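The 168-Hour Budget
Posted Jun 7, 2021

I read another time management book in May. My brother-in-law lent it to me and swore by it, which should have been a warning, as he has been late to every dinner since his wedding.

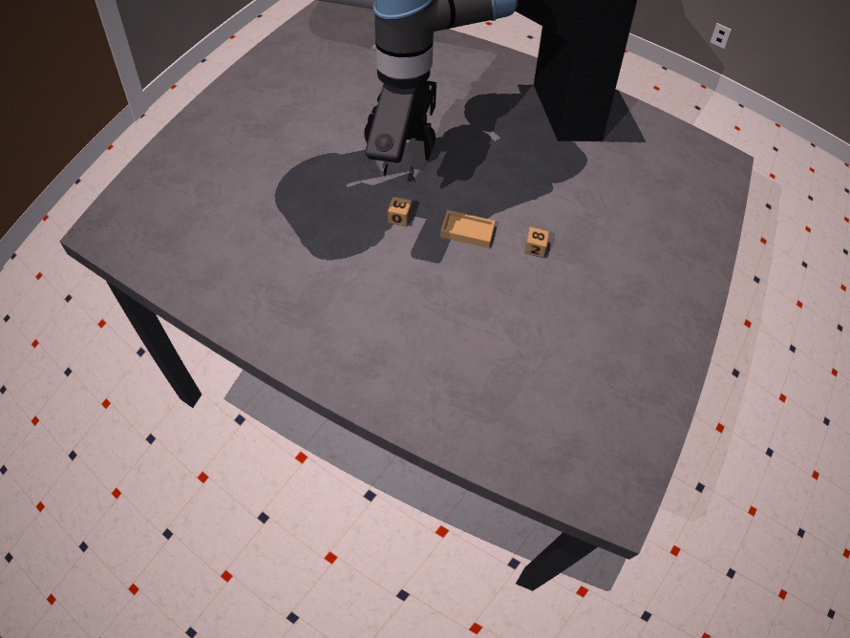 Where the hours are supposed to go

The pitch is simple. Everybody gets 168 hours a week, so write them all down in a grid, color them in, and find the waste. The author, Cristóbal Echeverría, claims most people will turn up 20 spare hours this way. I did the grid for 2 weeks. I turned up a lot of laundry and a long phone call with my aunt in Drirnville, and I'm not giving up the phone call.

My trouble is with what counts as waste. Sitting on the back steps gets the same gray square as waiting on hold with the gas company. Cooking goes in the "chores" column, even though I like cooking and hate the gas company.

Then there's the course. The last chapter sends you to a website where the full program costs $780 and comes with a planner. I could buy a decent used bike for that. Maybe the program is wonderful – I've only seen the sales page, and it has a countdown clock that starts over when you reload it.

I did keep one thing from the book, the bit about paying bills on the same evening every month. My mother did that with a shoebox and a pen. The grid went in the recycling on Saturday.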